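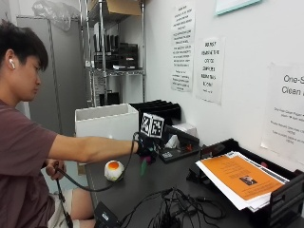
Zokham, im November
Von Þórarinn Eskildsen

Aufgestanden erst um zehn, weil es gestern Nacht spät geworden ist. Der Rücken ist steif, die Finger sind wieder warm. Ich schreibe das jetzt auf, solange ich noch weiß, was die Kürzel in meinem Beobachtungsheft bedeuten sollen. Bei der vorletzten Nacht im Oktober habe ich damit eine Woche gewartet und konnte am Ende drei Zeilen nicht mehr lesen.

Algol also. Das Minimum war für 22:53 Uhr vorhergesagt, und es war das einzige in diesem Monat, das für mich günstig lag. Das davor fiel in den frühen Morgen, das danach kommt fast drei Stunden früher am Abend, dann fehlt mir der Abstieg, weil es in der Dämmerung schon losgeht. Mit Beginn und Ende dauert die ganze Verfinsterung knapp zehn Stunden. Die will ich nicht komplett draußen stehen, aber beide Flanken braucht man, sonst lässt sich die Mitte nicht bestimmen.

Am Nachmittag war der Himmel noch zu. Gegen vier kam von Westen eine Kante herein, dahinter war es blau, und ich habe angefangen zusammenzusuchen, was ich brauche: Fernglas, Heft, zwei Bleistifte, die Rotlichtlampe, die Liste mit den Vergleichssternen, die Funkuhr aus der Küche. Den kleinen Refraktor mit 70 Millimetern habe ich auch hinausgetragen, obwohl er für Algol zu nichts gut ist. Algol ist mit bloßem Auge bequem zu sehen, auch im Minimum noch. Der Refraktor war für die Pausen gedacht.

Um 18:30 Uhr die erste Schätzung. Der Perseus stand im Osten schon ordentlich hoch, Capella tiefer im Nordosten. Algol war da noch fast so hell wie Almach in der Andromeda, eine Spur schwächer vielleicht. Ich schätze nach Argelander, in Stufen, so wie ich es vor Jahren gelernt habe. Zwei Sterne hin und her ansehen, bis man sagen kann, ob der Unterschied auf den ersten Blick da ist oder erst nach einer Weile. Manche interpolieren lieber direkt zwischen einem helleren und einem schwächeren Stern. Ich habe beides probiert und bin bei den Stufen geblieben.

Als Vergleichssterne hatte ich Almach, dann Epsilon und Delta Persei für die Mitte und Alpha im Dreieck für den unteren Bereich. Kappa Persei steht auch auf der Liste, den brauchte ich nicht. Rho Persei steht verlockend nah neben Algol, ist aber selbst veränderlich und fällt deshalb aus. Im ersten Winter habe ich ihn trotzdem genommen und mich über die krumme Kurve gewundert. Die Seite ist noch im Heft, ich habe sie damals durchgestrichen und nicht herausgerissen.

Bis acht Uhr alle halbe Stunde eine Schätzung. Der Abfall ist am Anfang langsam, man glaubt eine ganze Zeit lang, es passiere nichts. Danach geht es schneller. Um 20:45 Uhr war Algol deutlich schwächer als Almach und nur noch wenig heller als Epsilon Persei, und eine halbe Stunde später lag er darunter. Das ist jedes Mal die Stelle, an der die Figur im Perseus nicht mehr stimmt. Wenn man das Sternbild gut kennt, sieht man es sofort, auch ohne Vergleich.

Zwischen neun und halb zehn zogen Schleier durch. Zwei Schätzungen aus dieser Zeit habe ich mit Fragezeichen versehen. Eine davon habe ich bei der Auswertung weggelassen, die andere nicht, da war die Gegend um Algol und Epsilon gleichmäßig betroffen, soweit ich das beurteilen konnte. Nach halb zehn war es wieder klar und blieb klar.

Kurz nach zehn kam der Nachbar mit dem Hund vorbei und hat am Zaun gefragt, ob es Sternschnuppen gibt. Ich habe gesagt, mit etwas Glück die Leoniden, aber erst nach Mitternacht, wenn der Löwe hochkommt. Er wollte wissen, wo der Löwe ist. Ich habe nach Osten gezeigt, auf sein Garagendach. Er ist noch fünf Minuten stehen geblieben, das Gartentor hat er danach offen gelassen, ich habe es später zugemacht.

Seine Außenlampe ist übrigens neu und mit Bewegungsmelder. Sie leuchtet mir genau auf den Platz neben dem Schuppen. Ich bin deshalb zwei Meter weiter nach links gegangen, hinter den Holunder, und habe dort den Stuhl hingestellt. Von da ist der Blick nach Norden schlechter, nach oben aber frei, und der Perseus stand inzwischen so hoch, dass es nichts ausmachte. Den Nacken merke ich heute. Für das nächste Mal will ich die Liege aus dem Keller holen.

Von 22:15 Uhr an habe ich alle Viertelstunde geschätzt. Im Minimum war Algol für mein Auge gleich hell mit Alpha Trianguli, zweimal hintereinander habe ich null Stufen eingetragen, davor und danach jeweils eine. Der Boden der Kurve ist flach, und wer nur dort beobachtet, bekommt keine brauchbare Zeit heraus. Trotzdem schaue ich da am liebsten hin. Ich weiß, dass da ein größerer, kühler Stern vor einem kleineren, heißen steht, und sehen kann ich davon nur, dass ein Punkt schwächer ist als sonst.

In der Pause davor hatte ich den Refraktor auf den Doppelhaufen gerichtet. Die Montierung von Fekeck hat in der Rektaszension wieder dieses Spiel, bei Kälte mehr als bei Wärme. Ich muss die Schnecke nachstellen, das steht seit dem Frühjahr auf dem Zettel. Der Inbusschlüssel, der dafür beilag, ist weg. Almach habe ich mir auch angesehen, der lässt sich mit dem kleinen Gerät gut trennen, gelblich und daneben schwächer und bläulich. Danach beschlug das Objektiv, obwohl die Taukappe drauf war, und ich habe es dabei belassen.

Um Mitternacht hineingegangen, Tee gemacht, Brot mit Käse im Stehen gegessen. Das Licht in der Küche aus gelassen und mich am Rotlicht entlang getastet. Dabei die Zuckerdose umgestoßen. Heute Morgen hat es unter den Socken geknirscht.

Danach wieder hinaus. Der Anstieg war gut zu verfolgen. Orion stand jetzt im Südosten über den Dächern, und aus Richtung Terton kam das übliche Orange herauf, am Horizont breiter als im letzten Winter, glaube ich. Gemessen habe ich es nicht. Einen Meteor gesehen, schnell, von Osten her, wohl ein Leonid, ohne Nachleuchten. Danach keinen mehr. Allerdings habe ich auch nicht danach gesucht.

Um zwei Uhr war Algol wieder klar heller als Epsilon Persei, und ich habe aufgehört. Die letzten beiden Stunden des Anstiegs fehlen also. Für die Mitte macht das wenig, die steilen Teile der Flanken sind drin. Auf dem Stuhl lag Reif, auf dem Heft auch. Der Bleistift schreibt auf feuchtem Papier schlecht, zwei Einträge habe ich eben nachgezogen.

Zusammen sind es 17 Schätzungen. Nach dem Frühstück, das eher ein Mittagessen war, habe ich sie auf Millimeterpapier übertragen und die Mitte mit dem Pauspapier bestimmt: Kurve durchzeichnen, umdrehen, verschieben, bis die Äste aufeinanderliegen. Das Programm von Zepeda hätte das in einer Sekunde gerechnet, aber ich mache es zuerst von Hand und tippe die Werte danach ein. Von Hand komme ich auf eine Mitte, die 11 Minuten nach der Vorhersage liegt. Im Programm kommt etwas weniger heraus. Wenn ich auch die zweite fragliche Schätzung weglasse, rückt die Mitte noch ein Stück nach vorn. Ich halte das für meine eigene Streuung und für nichts, was am Stern liegt. Einzelne Minima mit dem Auge sind eben so genau.

Die Lichtzeit zur Sonne habe ich diesmal nicht vergessen. Im November macht sie bei Algol fast den vollen Betrag aus, weil er nahe der Opposition steht und die Erde ihm näher ist als die Sonne. Wir sehen das Minimum also früher, als man es an der Sonne sehen würde. Beim ersten Rechnen hatte ich das falsche Vorzeichen. Gemerkt habe ich es beim Vergleich mit dem Blatt vom vorigen Jahr. Die Korrektur steht jetzt mit Kugelschreiber vorn im Heft auf der Innenseite.

Einschicken werde ich die Reihe erst, wenn ich sie morgen noch einmal durchgesehen habe.

Sonst war heute wenig. Es hat sich am Nachmittag wieder zugezogen, gegen fünf fing es an zu nieseln. Den Refraktor habe ich offen zum Trocknen in den Flur gestellt, mit dem Deckel daneben. Die Knopfzelle der Rotlichtlampe ist schwach geworden, eine neue habe ich nicht im Haus. Handschuhe muss ich auch kaufen, solche, bei denen man die Fingerspitzen umklappen kann, die alten haben am Daumen ein Loch.

Das nächste Minimum, das ich ganz sehen kann, liegt im Dezember. Mira will ich vorher noch ansehen, die habe ich seit September nicht mehr im Heft.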